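Home | Notebook | Bench Log | Finishes | Contact

April, bench log, late morning

Back on the oil finish tests. Heriberto wants a yes or no on the Mersha blend before the Larkdale tabletops get sanded, and I keep putting him off because the beech offcuts won't agree with each other! Batch 442 went on nicely, two thin coats, wiped back after 28 minutes. The older can is still tacky at the corners (I poked it, sorry, there's a thumbprint now). 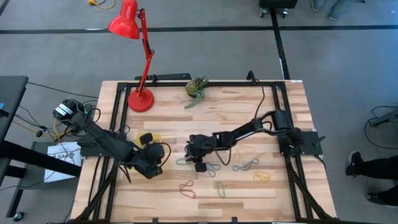 Water rings are my real worry. I left a wet mug on three of the coupons overnight and the Ferkside wax came up cloudy every time -- the plain oil only went a bit dull, and a rub with a gray pad brought it back. Fuad says go darker and hide the marks, but I like a light top, the butcher-block kind like the table in the photo, where you can still see what the wood is doing. Stain would kill that.

To do: new coupons from the Clindton boards, sand to 180 and stop there this time. Ask Fuad where the good rags went. Third coat on the end grain, which drinks up to double what the faces do.

Recent entries
Beech vs. maple, round two
Scraper burrs again
Glue squeeze-out under oil
Rag storage, please read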